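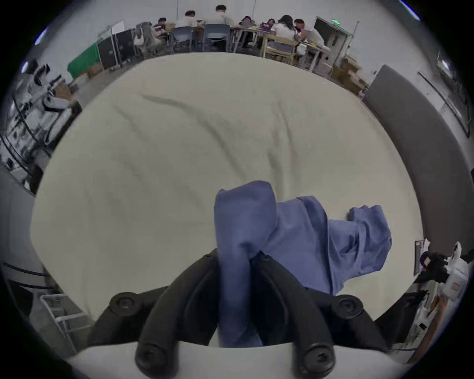 Shared Practice Forum > Operating Rules > Garment handling with hand-held grippers

gripline_8
Members are asked to comment on the draft of Section 41 before it goes to the Onitz working group. The present wording reads: "The operator shall approach the garment with the fingers closed and shall open them only above the intended grasp point." The section applies to single and paired operation.

north_bench
We support the rule in principle. Our concern is paired work. When a second operator already holds one end of the cloth, the first should be permitted to wait at a distance until the grasp is settled.

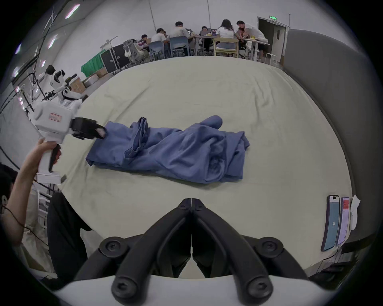
The draft is silent on who moves first. We propose that the operator holding the garment give a spoken signal, and that the other remain still until it is given.

lill_ops
I must disagree. Spoken signals are unreliable in a shared room where other people are working at nearby tables. The Lill procedure uses a fixed order, left operator first, and we have kept to it for 461 sessions.

gripline_8
A fixed order would be easier to audit. It does not, however, address what the operator should do between attempts.

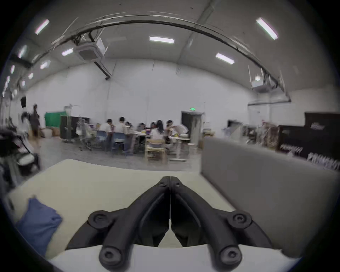

I would add a rest position: fingers together, tool clear of the cloth, no contact with the work surface. Please state whether your site could adopt this without retraining.

pudico_reader
Pudico could adopt it by August. We would object to any requirement that the room be cleared of other staff. Background activity is normal at our site, and Section 8 already covers bystander distance.

north_bench
Agreed as to bystanders. On labeling, I ask that the draft require a handwritten or printed label on the body of each tool, readable while the tool is held upright.
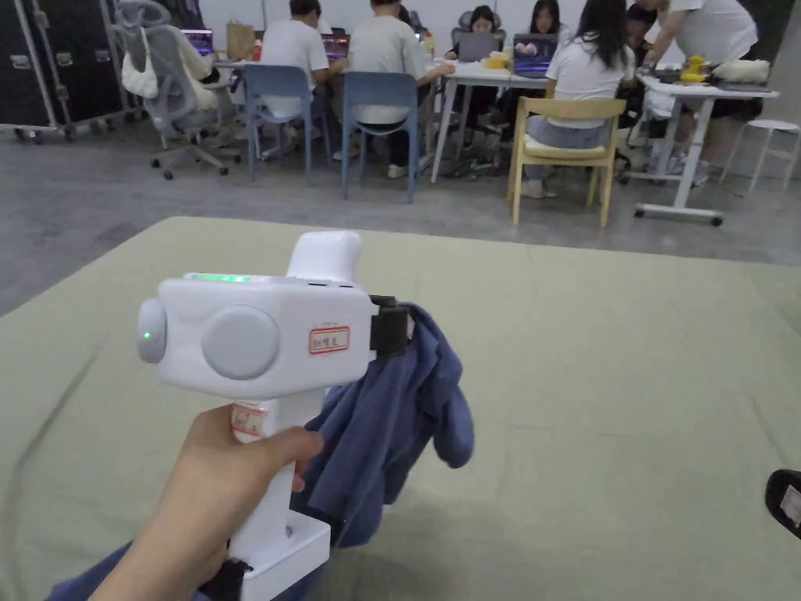

A label on the handle alone should not satisfy the rule, as the operator's hand may cover it.

lill_ops
Our inventory lists around 2072 items, and relabeling is a real cost. I would accept "should" in place of "shall" for tools already in service. My objection to the spoken signal stands.

gripline_8
Noted. Both versions of the paired clause will go forward as alternatives. The labeling text will be revised as lill_ops suggests unless a member objects in this thread.

north_bench
No objection to the labeling text. We will submit our paired clause separately.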